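Re: [cell-planning] Second arm for the packing bench, budget round

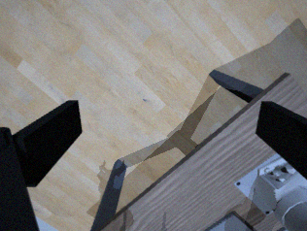

Simulator render, wrist view: gripper open, arm base on the tabletop

Kátia,

I've read the Didora quote again and I still don't see what we'd be buying with the February money. The render is nice enough. You get the fingers wide apart, a corner of the table and a lot of parquet. Our floor is painted concrete and our benches are bolted down, so I'd like to know what was measured at Pinheiro before anyone drew this.

On Tuesday, November 26, 2024, Kátia Cordeiro wrote:
> Didora have sent the first simulation. They say 14 weeks from
> order to handover, and the 23 part types we listed are all
> within reach of the gripper. Tomás would like a yes in principle
> so he can hold the budget line. Any objections?

Yes, a few. "Within reach" tells me the arm can get there. It says nothing about picking up the thin trays, and there's nothing between the fingers in the picture they chose to send. I'd want to see it holding one of our parts, even a simulated one.

The quote also leaves out guarding, spare fingers and the second mounting plate. Gastholm left out the same things last time and we paid for them out of maintenance.

Tomás, please don't hold the line yet. Could you ask Flisow for a price on the same 23 parts? I'll go through the service terms with Conceição meanwhile. Page 9 makes no sense to me.

Ruairí Noonan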